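Last edited 30th October. If your copy of `racks.csv` has a column called `tilt_guess`, it is an old one, please replace it.

# Mamotska Dish Rack Records

Written records of how dishes are stood up to dry and taken down again, in home kitchens and two shared kitchens. One row is one item going into a rack or coming out of it. The records cover the rack, the item, the slot it went in, its neighbors, and what became of it if it had to be moved.

The set started as a notebook that Zofia Ostrowski kept at the Busgate shared kitchen, where plates kept getting chipped along the rim. The notebook is included as a plain text file (`notes/busgate_notebook.txt`) with her spelling left alone.

## Contents

| File | What it holds |
|---|---|
| `records.csv` | 3450 rows, one per item placed or removed |
| `racks.csv` | 11 racks, with slot spacing, material and footprint |
| `items.csv` | plates, bowls, cups, lids, boards, with diameter and rim thickness |
| `sites.csv` | 40 kitchens, no addresses |
| `notes/` | free text from the people who filled in the sheets |
| `sheets/blank.pdf` | the paper sheet, one page, prints on letter or A4 |

The original count of filled-in lines was 3949. Duplicates, lines with no rack ID and lines where we couldn't read the item were dropped. They are not in the download. Ask Saulius Kazlauskienė if you want them, he has the scans.

## Columns in records.csv

- `row_id`: integer, not continuous, gaps are dropped rows
- `site_id`: matches `sites.csv`
- `rack_id`: R01 to R11
- `item_id`: matches `items.csv`, or `X` for an item that was never measured
- `action`: `in` or `out`
- `slot`: counted from the left when facing the rack, starting at 1. For wire racks with no clear slots this is blank.
- `lean`: `back`, `forward`, `left`, `right`, `none`
- `touching`: the `item_id` of a neighbor it rests against, if any
- `moved_again`: `y` if the item was shifted within the same session
- `hand_wash`: `y` or `n`
- `remark`: free text, often empty

`lean` was filled in by eye. Two people watching the same plate do not always agree on whether it is leaning back or standing straight, and plates with a wide foot are the worst for this. Birgit Mühlbauer went through the Farcombe sheets a second time and changed a lot of `none` to `back`. Her changes are marked `bm` in the remark column so you can undo them.

## How the sheets were filled in

Each kitchen got a pad of sheets, a pencil on a string, and a strip of numbered tape for the rack. The person doing the dishes wrote the line themselves, or somebody standing next to them did. We asked for normal dishes on normal days. No one was told how to load the rack.

Holidays are thin. Big meals meant a full sink and people stopped writing. If you want to know about a rack with everything in it at once, this set will mostly let you down, apart from sites 7 and 22.

Sites were asked to send sheets in every other week. Site 31 sent all of theirs in one envelope in November of the first year, damp, and the pencil had gone faint. Those rows carry `faint` in the remark column.

## The racks

Seven are wire, four are wood. The slot spacing in `racks.csv` is measured between the inner faces of two neighboring supports at the point where a plate would touch them, with a steel ruler, to the nearest millimeter. For racks that splay open at the top we give both numbers.

R01 to R05 are the everyday coated wire type with a tray under them. R04 has lost its tray.

R06 and R07 are wire with a second tier. Cups go on the top tier and we did not number the positions there.

R08 to R11 are the wooden ones. R08 folds flat and its spacing changes a little depending on how far it is opened, so treat its numbers as loose. R09 was made by Gunārs Vaher from leftover slats and is wider than anything you can buy. R10 and R11 are the same model from the same shop in Kartha, except that R11 has been oiled and R10 has not.

Wooden racks need a place to drip. In kitchens without a drainboard they were set on a folded towel or a mat, and the `surface` column in `racks.csv` says which. Where a rack had two homes during the period, the one it spent longer in is listed.

## The items

Plates make up more than half of the rows. We measured across the widest point and then the foot, and took the rim thickness in three places and wrote down the thickest. Color is recorded as one plain word (`blue`, `yellow`, `white`), and where a set had two shades of one color we used `pale` and `dark` in front of it. Pattern is not recorded.

Color is in there for a dull reason. In kitchens with a mixed set, people called the plates by color, and that's what ended up on the sheets. "Blue, slot 3" was easier to match up later than "dinner plate, slot 3".

Bowls are a mess. Some people stood them in slots, some turned them over on the counter beside the rack and wrote the rack's number anyway. We left these in with `slot` blank and `beside` in the remark. Filter them out if you only want what was held by the rack.

Cutlery was left out from the start. Pans too, except lids, since lids go in the slots.

## Things people wrote about plates in wooden racks

The notes are worth reading if you are going to use the wooden rack rows at all. Most of the remarks are about spacing: slots that take a thin plate with room to spare and pinch a thick one. Several kitchens skipped every second slot for dinner plates. Reet Rimkutė, who kept the sheets for site 12, loaded from the back so she wasn't reaching over plates that were already standing, and she wrote "back first" on every single line until we told her once was enough.

Plates set at a slant came up too. On a slanted rack the plate rests on its lower edge and one support, and it will sit quietly if the edge is all the way down in the notch. If it's caught on the lip of the notch it looks fine and then slides. A fair share of the `moved_again` rows for R10 and R11 are this, going by the remarks.
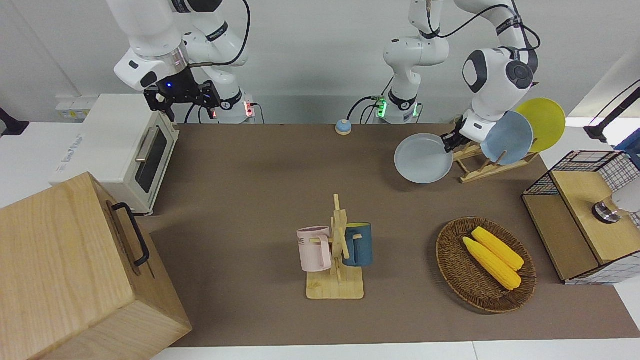
Counter space was the other steady complaint. A wooden rack takes up a good piece of table, and it was usually sharing that table with a toaster, a kettle, a bread box or all of them. When the rack stood close to something tall, people loaded from the free side only and the slots near the appliance stayed empty. You can see this in the slot numbers for sites 12 and 19. `sites.csv` has a column `crowded` for it, filled in by the household, so one kitchen's `y` may be another kitchen's `n`.

Handling is described in the notes in people's own words and we didn't code it. Most held the plate by the rim, at the top or at one side. A few spread a hand under it. Site 26 used rubber gloves and disliked the yellow plates, which they said were slick near the edge.

## Chips and breakage

There is no separate table for breakage. Search the remarks for `chip`, `crack` and `broke`. Spelling was cleaned up for these three words only. Please don't work out a breakage rate per rack from this. Kitchens that broke something were more likely to write it down carefully, and kitchens that broke nothing sometimes skipped the sheet.

The plates in the Busgate notebook were already chipped before any rack was numbered, so chips mentioned there can be old ones.

## Known problems

- Slot numbers for R02 are mirrored in the first batch of sheets. The tape had been stuck on from the right. Fixed in the CSV, not fixed in the scans.
- `items.csv` has two plates with the same diameter and color at site 5. They are different plates. The household couldn't tell them apart either, so `touching` is unreliable there.
- Lids have no foot diameter. The cell is blank, not zero.
- Times of day were collected on some sheets and not others. We removed the column.
- `hand_wash` is `y` for nearly everything. Only three sites owned a dishwasher, and their `n` rows are pieces that came out still needing a place to stand.
- Rows from Farcombe use commas in the remark field. The file is quoted properly, but some older spreadsheet programs split them anyway. Open it as UTF-8 with double quote as the text mark.

## What it has been used for

Gunārs used the spacing numbers to draw the second version of his rack, with every third slot wider. Drawings are in `notes/vaher_rack2.txt` as measurements only, no picture. Saulius used the blank-slot rows for a short handout on laying out small kitchens.

It would probably also do for teaching people to join tables, as the files are small and the mistakes in them are the usual ones. It will not tell you how long dishes take to dry. We never measured that and the order of `in` and `out` rows is not a clock.

## Privacy

Kitchens are numbered. Names appear only for people who asked to be named. A few remarks mentioned children or visitors by first name and those were replaced with `[name]`. Let us know if you find one we missed and it will be taken out in the next version.

## Sending in more sheets

Print `sheets/blank.pdf`, number your slots from the left, and measure at least the plates you use every day. Birgit checks new sheets when she has time. If your rack is not one of the 11, leave `rack_id` empty and write the spacing, the material and the outside length and width at the top of the page. Pencil or dark ink. Don't use gel pens near the sink.

## License

Free to copy and change, with credit to Mamotska Dish Rack Records. The blank sheet needs no credit.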